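Cinduvcombe Shared Workshop - arm build group
Minutes of the June meeting, begun at 7 in the evening

The minutes of the last meeting were read and agreed, with a small correction to the spelling of Hubáček, for which the minute-taker is sorry.

Wrist joint. Ludmila Halás had very kindly taken the whole thing home to Gellness and brought it back with the new bearing fitted. It turns beautifully now, and there was a good deal of passing it from hand to hand before we got on. The old bearing goes in the spares drawer.

Motors. The Laltier order came to £64 and the Hubáček one to £67, both paid from the build tin. One Laltier motor hums at rest, and Ludmila will swap the lead before we think of sending it back.

Simulation. We had a long and happy talk about the practice room on the computer, with its coloured cubes and the pink furniture. It was agreed to carry on with cubes for now and leave round things until the autumn. 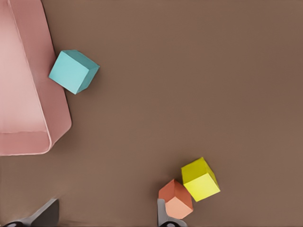 Could the real fingers be tried on the bench before the wrist is bolted down for good?
They can, so long as the arm is clamped to the bench and somebody stays by the switch - Ludmila offered to bring her own clamps.

Any other business. The glue pot lid is missing again. Tea money is due. Next meeting in July, same time, and do bring a cushion for the stools.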